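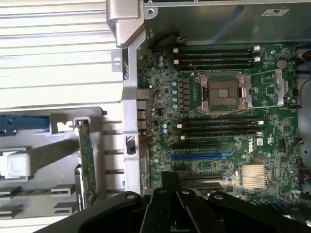
Unit 4: Buying, Keeping and Replacing Office Equipment
Introduction to Small Business Accounting
Instructor: Kenneth Rennie

Reading for this unit: chapter 7, plus the Pringle worksheet.

Expense or asset?

When a business buys something, the cost goes to one of two places. If the item will be used up within the year (paper, toner, cleaning supplies), the whole cost is an expense now. If it will be used for several years, it is recorded as an asset and the cost is spread over its useful life. Spreading the cost is called depreciation.

Most firms set a dollar limit below which they don't bother. A stapler may last ten years, but tracking it costs more than the stapler did. Write the limit down and apply it the same way every year.

What goes into the cost

Include the purchase price, sales tax, delivery and setup. Leave out training, and leave out repairs made later on. A repair that only keeps the item working is an expense in the year it is done. An upgrade that makes the item last longer or do more is added to the asset. Replacing a failed computer part with the same kind of part is normally a repair.

Straight-line depreciation

Cost minus salvage value, divided by years of useful life.

Worked case: Primon is a two-person print shop. It buys a desktop computer and monitor for $2,360 including tax and delivery. The owner expects to use them for two years and then sell them for $50.

Amount to depreciate: 2,360 - 50 = 2,310
Yearly depreciation: 2,310 / 2 = 1,155

At the end of year one, the books show cost of $2,360, accumulated depreciation of $1,155 and book value of $1,205. At the end of year two the book value is $50, the salvage value. Stop there.

The entry each year:
Debit Depreciation Expense 1,155
Credit Accumulated Depreciation 1,155

Do not credit the equipment account itself. It stays at original cost until the item leaves the business.

Disposal

Remove both the cost and the accumulated depreciation. Compare the cash received with book value. More cash than book value is a gain, less is a loss. If Primon sells at the end of year two for $30, it has a loss of $20. If the set is scrapped for nothing, the loss is $50.

For next class

Do the Stellero problem on the worksheet. It has a December purchase, so read the section on partial years first. Show your work for each entry.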